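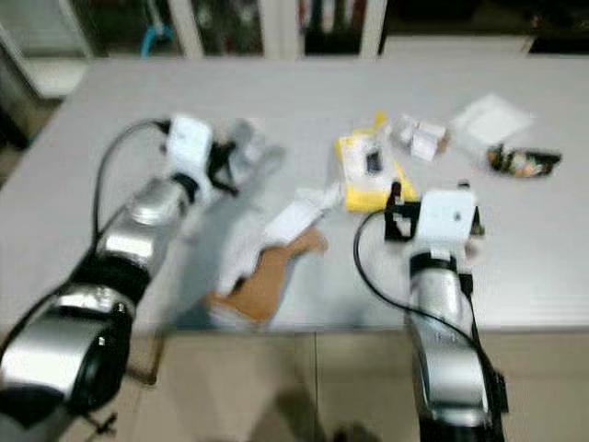 Droteo Two-Arm Gripper Trial Kit

If you have ever bought a gripper because it looked wonderful in a brochure, and then spent a whole month finding out it couldn't pick up a folded dish towel, this kit was put together with you in mind. It lets you run two grippers next to each other, on your own arms and with your own awkward items, before you put money down on either one.

We pack the Fillum and the Thambiah together because they are the two our customers keep asking us to compare. The Fillum is the gentler of the pair and likes cloth, pouches and thin wrappers. The Thambiah closes harder and faster, and it is the one most people end up liking for small boxes. Plenty of shops find they want one of each — we are happy to sell them that way, and you don't pay extra for splitting a pair.

What comes in the kit
Fillum gripper, with mount and bracket
Thambiah gripper, with mount and bracket
2 cables, long enough to run down the outside of the arm with some slack at the wrist
5 sets of spare fingertips
Falier controller, on loan for the length of the trial
Printed setup guide and a blank score sheet

A word about cables, as it is the question we get most. Please leave a good generous loop near the wrist. It looks untidy, we know, and everyone wants to tie it down flat, but a cable that is pulled tight will tug on the gripper every time the arm turns over, and then you are testing the cable and not the fingers.

How we suggest you run it
Start with soft things, then move on to boxes and packets, then anything flat. Flat sheets are the hard part for both grippers, so give them a fair number of tries. Damir Delić, who wrote the setup guide, likes 400 picks per gripper before he will give an opinion. Boris Vasić on our support desk says 1,000, but Boris is a very patient man. Keep the arm speed the same for both, and write down the misses as you go.

Trial kits go out again from November. Fingertips are yours to keep, worn or not. Everything else comes back in the same case, and if you decide to buy, the trial fee comes off the price.

Related: Falier controller, spare fingertips, wrist brackets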